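From: Geltden list member (third floor, east side)
To: Geltden building list
Date: November 15, 2019
Subject: Re: The coat rack, again

> Could whoever keeps piling things on the coat rack please take them home. I put my umbrella on it Monday and the whole thing went over. It's a coat rack, not a closet. Also there has been a gray thing on it since the weather turned and I'm starting to think it came with the rack.
>
> Second, does anyone object if I order one of the Pimero wall rails? They have a version with 16 hooks. It would hold everything and it can't fall over, being attached to a wall.

I object, mildly, and at some length. Feel free to go make a sandwich.

On the umbrella first. A wooden pole on three splayed legs is fine as long as you treat it like a seesaw. If there's something long and heavy on one side, you put your own heavy thing on the other side. If you hang a wet golf umbrella directly over a gap between two legs, you've done a physics experiment and you shouldn't be surprised at getting a result. I've been hanging things on these racks my whole adult life and have been hit by one only twice.

As for people taking things home, yes, please. By my reading of this list it has been asked for in every November we've had an archive, and the archive is up to 3,221 messages. I looked through the ones with "coat" in the subject line last night instead of doing my laundry. There are 57. One of them is a recipe.
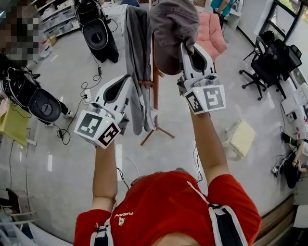
So I'd suggest we sort out what lives on the rack before we spend money on a bigger place to put it. My proposal, which you can all ignore in the usual way:

- Long coats go on first, one to a side, so the thing stands up straight.
- Hats go at the top, over whatever is already there. A cap weighs nothing and it shouldn't get its own hook while a parka is on the floor.
- No bags. I know about the tote bags. There's a shelving unit with bins, use a bin.
- Anything still hanging there at the end of the month goes in a box by the stairs. After that it goes to the thrift store on Guo Street, where I'll probably buy it back by accident.

The gray thing isn't mine. It's long, it's gray, and if it's yours you've had plenty of chances to say so. Same goes for the cap, which is either gray or brown depending on who you ask, and I've asked. I thought for a week that it was mine and then found mine in the car.

Now the rail. Has anybody priced what it takes to put one up on that wall? The last time we hung anything in there it was the bulletin board, and the plaster came off in a piece the size of a pizza. The quote from Prerkport for patching and paint was $865, and we still have the hole, with the bulletin board leaning in front of it. I don't want 16 hooks leaning in front of a second hole.

If people really want the rail, get a price that includes the wall and send it here, and I'll complain about it then. Until then I'm for keeping the rack. It's a decent color, it moves when you need to sweep, and when it falls over you can pick it up with one hand.

Whoever has the other key to the supply closet, please bring it back.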